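Ustier Feature Film Screening License for Community Venues
One-off and season licenses for halls, libraries, schools and clubs 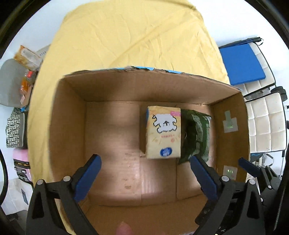 A small illustrated carton and a dark green snack bag in an open cardboard box.

Overview

The Ustier Screening License allows non-theatrical venues to show feature-length comedies, dramas and television spin-off films to a seated audience. It is supplied by Celtel as a single package containing the public performance permission, the film file, the subtitle tracks and the printed publicity set. Venues that already hold a general entertainment permit will still need this license for each title shown.

The catalog lists 1356 titles. Comedy is the largest section and includes a wide choice of British and American films adapted from long-running television series. Titles are added each January, and a small number are withdrawn when the rights holder's agreement ends. A withdrawn title may still be shown if the booking was confirmed before the withdrawal notice was issued.

License types

Single Screening. Permits one showing of one title at one named address. The audience limit is 60 seated persons, including staff and children in arms.

Season. Permits repeated showings at the same address across a full program year. Titles may be changed up to two weeks before the advertised showing. Season holders may also show a trailer reel before the main feature.

Large Venue. Required wherever the seating plan exceeds the Single Screening limit, up to a maximum of 2000 seats. Applications for this license are reviewed individually by Fraser Dalgleish, Head of Venue Licensing, and should be accompanied by a current seating plan.

What is supplied

Film file, delivered by encrypted download or on a loan drive
English captions and, where available, Spanish and French subtitles
Audio description track for selected titles
Two posters and a sheet of program notes
License certificate for display at the entrance

Program notes are written for a general audience and give the cast, running time, rating and a short account of how the film relates to the original series. They avoid plot details beyond the opening act. Notes for the comedy section are edited by Ainhoa Marín, and venues may reprint them in full provided the credit line is kept.

Playback requirements

The film file will play on any computer or media server running the Tosh player, version 2 or later. The player checks the license once when the file is opened and does not need an internet connection during the showing. Venues should open the file on the day before the event and allow the first few minutes to run, with sound, through the equipment that will be used for the audience.

Loan drives are formatted for both common desktop systems. They remain the property of Celtel and must be returned within five working days of the final showing. A replacement charge applies to drives that are lost or returned damaged.

Admission charges and advertising

Single Screening and Season holders may charge for admission. A return of ticket sales must be submitted on the form provided, including a nil return where entry was free. Venues may advertise the title on their own premises, in their own newsletter and on their own website. Advertising in newspapers, on radio or on paid social media requires written consent — please allow ten working days for a reply.

Stills and poster artwork may not be cropped or recolored. The rating must appear wherever the title appears.

Booking and changes

Bookings are made through the Asetti reservations system, which shows the titles available for the chosen period. A provisional booking is held for seven days. The license takes effect when payment has been received and the certificate has been issued.

Venues may move a showing to another time once without charge. Cancellations made after the film file has been opened are not refundable.

Contacts

New applications: Dinesh Malhotra, Licensing Desk
Technical questions and loan drives: Gregor MacAulay, Playback Support
Ticket returns and invoices: Fraser Carnegie, Accounts

The Licensing Desk is open until 5:00 p.m. Playback Support remains available until 9:00 p.m. for venues with a showing that evening. Please have the certificate number ready when calling.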